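4.2 Where the toys end up

I'll start with the part of the fieldwork I liked best, which was sitting on bedroom floors. The interviews in section 4.1 told us what parents think their kids own, and they're a decent guide to the big stuff (beds, bikes, the dollhouse everybody fought over). But the small things only show up once you're down on the rug yourself. We made 52 home visits for this part of the study, starting in July, and by the end I had opinions about carpet that I never expected to have.

A quick reminder of how the visits went. Each family got the Semurgate diary a week ahead of time, a simple booklet where they wrote down what came out to play and where it got left. Then one of us came by for 60 minutes and went through the child's room or play corner with whoever wanted to join in. We asked people not to clean up first. Plenty of them did anyway, and I would have too. Everything that could be picked up in one hand went into our list, which finished at 1493 entries, and each entry got a "kind" (doll, plush, book, dress-up and so on) and a "spot" (shelf, bed, box, floor, rug).

The kinds gave us more trouble than the spots. Atanasov's scheme, which we borrowed for the first round, has a nice clean line between toys and clothing accessories, and hair bows fall on the clothing side. Kids don't see it that way at all! In house after house a bow was something you put on a bear, or on a doll, or on yourself for five minutes, or something you used as a present when you were playing birthday party. After the first round we gave up and added a kind called "soft trim", which covers bows, ribbons, scarves and loose bits of shiny fabric. It's a silly name, but it stuck.

Soft trim turned out to be the great traveler of the children's room. Books mostly stay near other books, and plush toys tend to sit together. A bow goes wherever the last game went. Figure 6 is a fair picture of what I mean, with a doll, plush, books and a sparkly yellow bow all sharing one corner of a room.

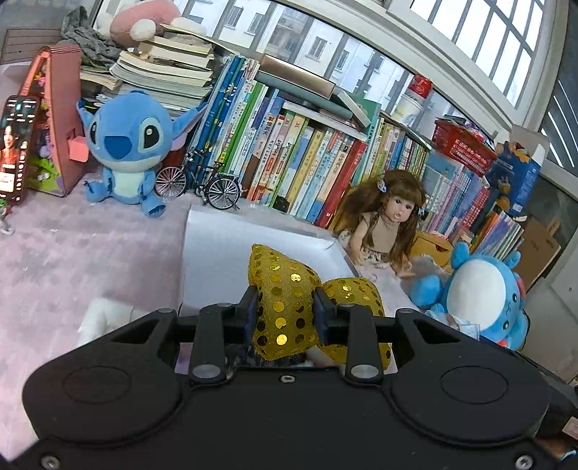 Figure 6. A play corner with a pink rug, a doll and plush toys, a row of children's books at the back, and a yellow sequined bow (front).

I like this one for the books as much as for the bow. They stand upright in a long row, spines out, some with Chinese titles, and one flat board book leans over the rest. Our coding sheet calls that "ordered with one stray", and it was a pattern we met a lot. A row like that is easy for a grownup to straighten and easy for a kid to pull from, and I think both sides get something out of it. The pile next to a row is a different animal. Once thick books are stacked flat they start acting like furniture, and things get put on top of them – in Figure 6, a gray cloth and a pink cushion.

The other thing I'd point to is the white tray (it could just as well be a box lid, and we coded it as "flat container"). Trays and lids gave us long arguments in the office. Kollbridge treats any container as storage, full stop. On our visits a lid was a stage, a bathtub, a boat, a dinner table, and only once in a while a place to keep stuff. The doll in Figure 6 has her arms reaching onto the edge of hers, and we would count that as a play use under our rules, though I admit the call is a bit generous. A doll has to lean on something.

Then there are the display toys. The two little metal bicycles standing by the Stitch plush are the sort of thing I'd have expected to find up on a shelf, and our first draft of the sheet had no floor code for miniatures. We went back and added one. If you plan to use the Purent checklist in your own study, I'd suggest doing the same before you start, as it saves a miserable afternoon of recoding.

One limit to keep in mind – the list tells us where a thing was when we walked in. It says nothing on how it got there or how long it would stay. The diaries help some, but families filled them in unevenly, and soft trim was the kind they forgot most. For the comparison by room size in section 4.3 we therefore leave soft trim out of the main table and report it on its own line.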